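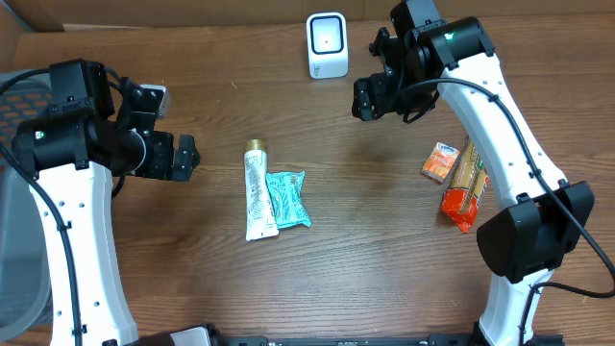
Our second batch of braided bag straps is finished and at the Drevberg shop – thank you for the April grant, it paid for all the cotton cord! We made 421 straps and sold 378. Colors are where I still go back and forth. The next set takes its shades from small things on a brown plank tabletop: the teal of a packet, the orange of a smaller one, and the red and gold of a snack package. I love the teal most.

Two buckle styles are left to test, and I'd like to order from Visser again (their clips close so nicely). The rest of the money goes to dye and labels.

Recent reports
Elolside market stall
Cord and dye costs
First batch of straps

Contact Zurnudach Straps | Back to top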